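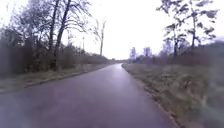 The quiet end of the road, bare trees and all.

1/25/26

I've been walking the same road most days this January. It started as a way to get out of the house after lunch and it has turned into a habit. The full loop takes me 90 minutes if I don't stop, and I usually stop.

I like it best at this time of year. The shrubs have no leaves, so you get the shape of the branches, and the grass on the verge has gone a dull colour between green and brown. There's no centre line painted on the asphalt and hardly any traffic. I have had 17 walks out there so far this month and on 14 of them I didn't meet a single car.

I wore my old Nidance boots for the first week. They're comfortable but the soles are finished, so I've moved to a pair from Husatora that cost me $105 on sale. They were stiff for the first few days and are fine now. I wouldn't bother with anything heavier, as the surface is smooth the whole way and the only mud is what you go looking for on the grass.
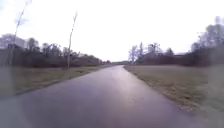
I did try wearing two pairs of socks with them, which was a mistake on the way home. One decent wool pair is enough. I also carry a small flask of tea and a spare pair of gloves, and I leave the umbrella behind. It's too open for one when the wind gets up.

The turnaround point used to be the end of the trees, but lately I've been going on as far as the fork. Straight ahead goes toward Prulia and the right branch bends off to Olatunji. I nearly always go straight.

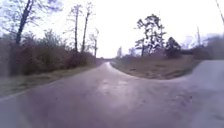
At the fork, with the tall trees on the grass between the two roads.

Next week I'd like to take the right branch for a change and see how far I get before it's time to head back. I'll need to leave earlier and fill the bigger flask.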